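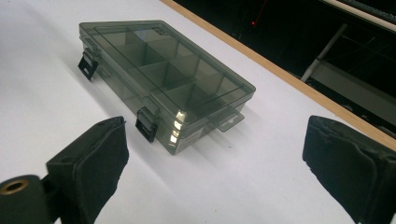

3.2. Cómo guardamos las semillas

Empiezo por lo que más nos costó, que fue ponernos de acuerdo en qué era una muestra. En el valle del Druna la gente intercambia semillas de judía en puñados, en sobres reciclados, en tarros de conserva, y cada hogar llama a la misma variedad de tres maneras. Yo venía con mi hoja de cálculo tan ordenada y en Ureo se rieron de mí (con razón). Al final decidimos que una muestra era lo que una persona nos daba de una sola vez y con un solo nombre, y que iría a su propio hueco en una caja de plástico gris ahumado con separadores, cerrada con dos pestañas negras en el lado largo. Reunimos 300 muestras en 4 aldeas.

Del nombre local no tocamos nada: si nos decían «la pinta de Ona», así quedaba escrita, aunque yo sospechara que era la misma que en la aldea de abajo llaman Poojary. Ya habría tiempo de compararlas.
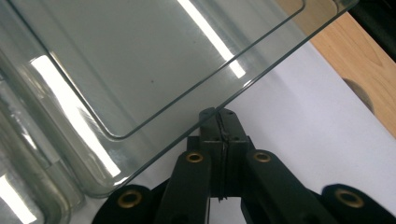
Lo de comparar lo hicimos en febrero, con 200 semillas por variedad cuando las había – en muchas no llegábamos, y esas las dejé fuera del análisis de tamaño pero no del de color. Me dio bastante rabia, la verdad, porque entre las pequeñas estaban las más raras. El color lo anotamos siempre dos personas por separado y, si no coincidíamos, volvíamos a mirar juntas con luz de día. 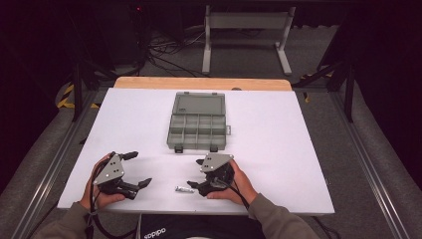
Figura 3. Caja organizadora abierta, con la tapa levantada y la bandeja dividida en compartimentos.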